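The Header Card on the Peg: What Collectors Keep and What They Throw Away
A project report for Material Culture and Everyday Life
Olga Peixoto

Where the project came from

I should start by owning up that I picked this topic well before I had a question to go with it. When we were asked in September to choose a kind of everyday object and follow it through its life, most of the class went straight for clothing or kitchen things, and I went straight for toys, because I grew up in a house where the toys were never thrown out. My mother kept ours in two apple boxes in the hall cupboard (they're still there, and my nephew has been through them more times than I can say), and what always struck me was that we had every last figure and hardly a scrap of the packaging they came in. The cardboard went in the bin the same afternoon. I suppose that's how it was in most homes.

So the question I settled on, after a couple of false starts, was a simple one. How do people who collect old toys as adults feel about the packaging, the header cards and window boxes and folded leaflets, and does it change how they treat the toy itself? My tutor warned me that this could spread out in every direction, and she was quite right, it did. I narrowed it down to one toy line so that everybody would at least be talking about the same objects.

The toy line

Stodari was a range of small farm and village playsets sold in department stores and newsagents when my older cousins were little. Each set had a vehicle or a building, a few chunky people to sit in it, and some loose bits such as milk cans, a ladder or a gate. The cheaper ones hung from a peg under a folded header card, and the bigger ones came in a box with a clear window. The colours were lovely, all mustard and bottle green, and I'm not going to pretend to be neutral about them. I had the bakery van and I loved that van.

The line suited the project for a few reasons. It's not so rare that people lock it away, and it's not so common that everybody is sick of it. The header cards are also much harder to find than the toys, for the obvious reason that you had to tear the card to get the bag open. I have seen a playworn bakery van go for less than the price of a sandwich while a flattened, creased header card with a staple hole in it sold for a good deal more, and I think that was the moment I stopped worrying about whether there was a project in this.

How I went about it

I did three things. First I went to the Inville toy fair, which is held in the hall behind the bowling club, and spent the day walking up and down and talking to anyone who'd have me. Then I visited five collectors at home, each for an afternoon, and asked them all the same short list of questions before letting them talk about whatever they pleased. Last of all I read back through the newsletter of a collectors' club, which Prukstead, the second-hand bookshop near campus, very kindly let me do at the back table without buying anything. (I did buy something in the end. It was a Stodari catalogue with the order form already cut out.) 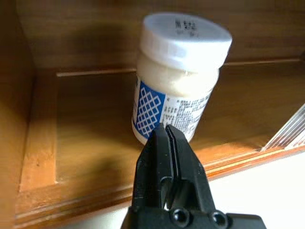
The home visits were by far the best part, and also the part that I planned worst. I'd allowed an hour for each one. Not a single visit took an hour! Collectors want to show you things in the right order, and the right order is never the one on your sheet, and there is usually tea. By the second visit I had given up on going through the questions from top to bottom and simply ticked them off as they came up, then circled back at the end for whatever was missing. I'd do it that way from the start if I had my time again. I took notes by hand and typed them up the same evening while I could still read them.

I asked everyone for permission to use what they told me, and I've left out the names of the collectors and the streets they live in. One of them was worried about burglars, which I thought was fair enough. The only collector who is named here is Zinchenko, as he writes under that name in the newsletter and was happy for me to quote him.

What people told me

The clearest thing to come out of the interviews was that people sort themselves by how they first came to the toys. Those who'd had Stodari as children mostly wanted the toys loose, out on a shelf, with the people sitting in their vehicles. A filled set was worth more to them than a boxed one, and they'd happily swap a mint figure for a scuffed one if the scuffed one had the right hat. One woman told me she had spent two years looking for the farmer's wife to go with her tractor, and when she finally found her she sat her in the seat and left her there. The box the tractor came in was under the bed, and she had to think for a moment about which bed.

Those who came to the line as adults were much keener on the card. They talked about printing, about the little differences between one season's header and the next, and about peg holes (there's a round one and a wide one, and I now know far more about this than I ever expected to). Two of the five kept unopened bags and had no plans to open them. I asked one of them whether he was ever tempted. He said every winter.

Zinchenko was the one who didn't fit either group. He'd had the toys as a boy and he also collects the cards, but he keeps them in separate rooms. As he put it in the newsletter, "The toy is for the hand and the card is for the wall, and I have never felt the need to introduce them." I've read that line out to a good many people since, and the collectors always nod and everyone else laughs.

There was also the matter of the leaflets, which I hadn't thought to ask about at all. Each window box had a folded sheet inside showing the rest of the range, and these turned up in every home I visited, often in far better shape than the boxes. I think they were kept because children kept them. They were wish lists. Several had pencil crosses next to the sets the child wanted, and one had a very firm line drawn through the fire station, with no explanation. 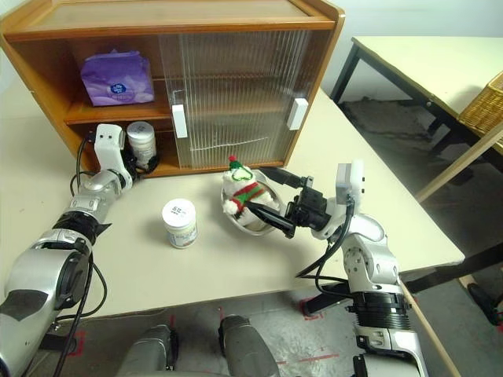
Prices came up less than I had thought they would. At the fair, of course, prices were all anyone talked about, and one dealer had a sealed Stodari dairy on his table marked at 400 dollars, with a hand-lettered sign asking people please not to squeeze it. In people's homes, though, the talk was nearly always about where a piece was found and who they were with at the time. I'd prepared a question on resale value, and by the third visit I was embarrassed to ask it, so my answers there are thin and I haven't tried to draw anything from them.

Problems and gaps

Five is a small number of collectors, and I'm well aware of it. They were also all people who were willing to let a student into the house, so the more private sort of collector is missing altogether. I met a couple of those at the fair and they were perfectly friendly, but they weren't going to have me around for the afternoon.

I had hoped to speak to somebody who worked on the packaging itself, a designer or a printer, and I wrote three letters and got one reply, which was a very nice one from a man who turned out to have worked on jigsaw puzzles. I've kept his letter, as there might be another project in it.

My own fondness for the bakery van is a problem too. Looking back over my notes, I can see that I wrote twice as much whenever somebody had one. I've tried to even this out in the write-up, though a reader with sharp eyes will probably still catch me at it.

What I'd do next

If I carried on with this, I'd like to go back to the same people with a plain test. I would bring along a loose set and an empty header card in the same condition and ask them which one they'd take home, and then ask again with a different set. I would also like to go through the leaflets properly and record all of the pencil marks, because I don't believe anyone has, and I'd dearly like to know whether the fire station was disliked by more than one child.

Thanks are due to the collectors for their time and their tea, to Prukstead for the back table, and to my mother, who let me photocopy the one Stodari header card that survived in our house. It was being used as a bookmark in a knitting book, and it has since gone back there.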